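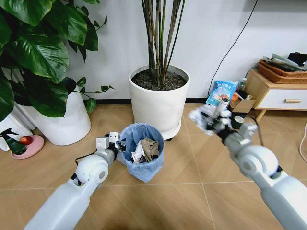
How messy should the room be when recording pick-up-the-trash demos?

Asked by Jovita Jaramillo

We're teleoperating a two-arm setup to collect demonstrations for a "put the litter in the bin" policy. One operator, two leader arms, head camera plus wrist cameras. So far I have 200 episodes, and the policy trained on them is superb at throwing things away provided the room is exactly as I left it in June. Slide a plant over and it reaches with great confidence for a spot where there used to be trash.

My colleague Atif wants everything except the bin cleared out and the background kept plain until the grasping works. I'd prefer to leave the houseplants and general household sediment where they are and shuffle things between episodes. We have the operator booked for 6 more sessions and I don't want to spend them all producing the same episode again.

Also, does it matter what's already in the bin at the start? I've been emptying it every time, and I'm getting tired of my own crumpled paper.

Answer by Kausar Bajwa (accepted)

Leave the plants. I did it Atif's way on a laundry task and got a model that understood one white wall better than anyone alive. When we put furniture back, we more or less started over.

What I'd vary, in order of how much it bought us:

Where the bin stands, including which arm is closer to it. If the right arm does all the picking in your data, the left arm will learn to hover, and it will get very good at hovering.

The litter. Tissue is forgiving because nearly any pinch on it counts as a grasp. Mix in a crushed can, a pen, some wrappers. 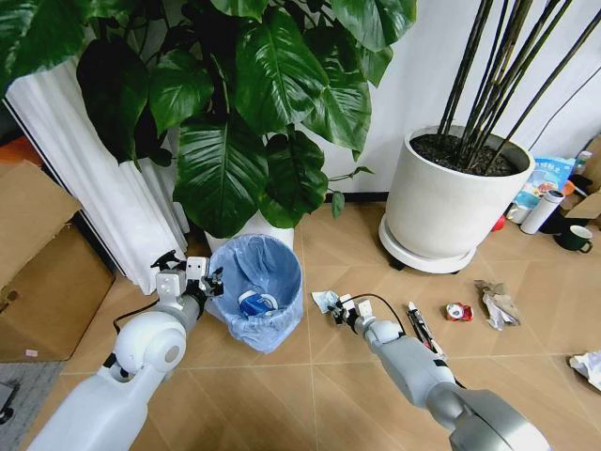
Bin contents. Don't empty it every time. Start some episodes with a near-full bag and some with next to nothing in it, or the policy may treat "paper visible in bin" as "my work here is finished." Ours did, and would park both arms after one tissue.

Background last. Move a pot or swap a box every 18 episodes or so and write down that you did it. You'll want that note when you split off a validation set. Hold out whole arrangements. If you hold out random episodes, your score will look wonderful and mean nothing.

Keep the fumbles too, if the operator recovers. I throw out an episode only when somebody gives up or the bag comes off the rim.

Answer by Jaime Rebelo

Mostly agree with the above, but check your episode length before you change anything. We had a 90 second limit and the operators knew it, so every demo ended in a sort of panicked fling. The policy learned the fling. It was the only part it did reliably.

Also decide what counts as trash and put it in writing. We had one operator binning pens and another carefully leaving them on the floor, and you can't average those two people into anything useful.

Answer by rosaura_b

have you tried a bigger bin

Comment by Jovita Jaramillo

Accepted Kausar's. The bin now moves, the bag stays partly filled, and Atif has been shown the paragraph about the wall. Jaime, I asked the operators about pens and got two different answers, so thanks, I guess. Rosaura, it's on the list.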